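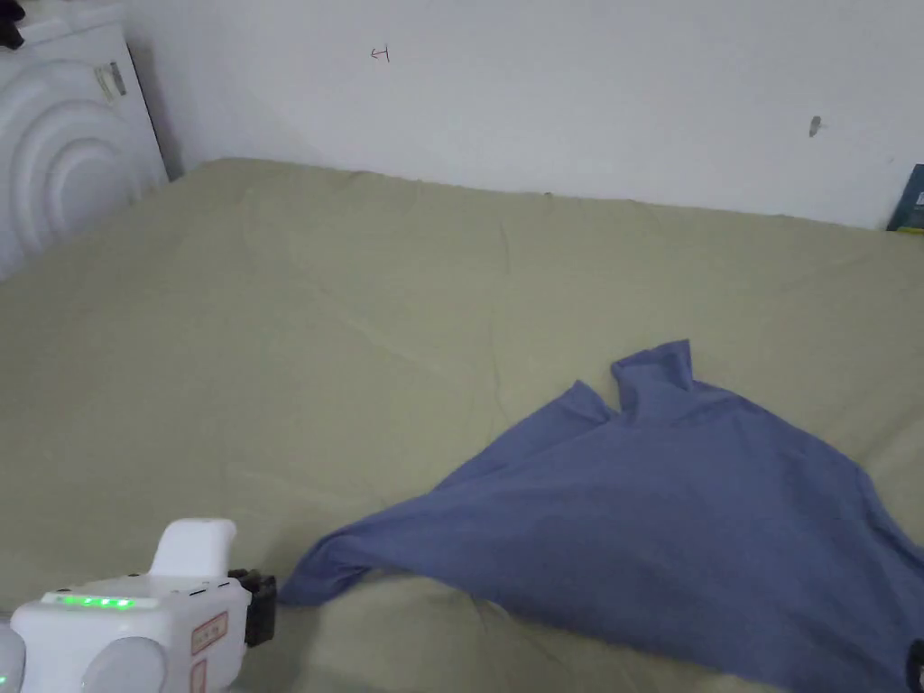
Garment handling by hand-held gripper: gallery

Pictures from the Skolar garment set, recorded with hand-held grippers on a bed. The operator works the jaws directly and the robot arm is left out until training. Set-up by Walter Puma, task list by Hortensia Usuga. Page last changed 2021-04-02.

The blue-violet T-shirt lies crumpled on the green sheet, with one narrow end of the fabric reaching towards the gripper at lower left. The green lights are on. For shirts, the task list asks for a grasp at an end or corner, then a slow lift. A demonstration in which the cloth slips from the jaws is kept and labelled as a failed grasp.
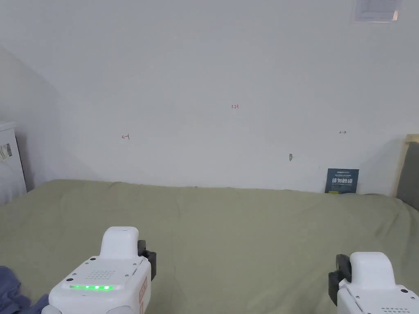 TWO-HANDED WORK

Both grippers over the bed, black jaws facing each other across the open sheet. The red arrow and the "1-23" are on the wall behind; the card against it reads 请勿触碰 (please do not touch).

Folding needs both hands in one recording. Left and right tracks are stored separately and matched by time stamp. Operators keep the jaws in view at the start and end of each demonstration.

The set holds 1002 demonstrations, 131 of them two-handed. Towels will be added in May.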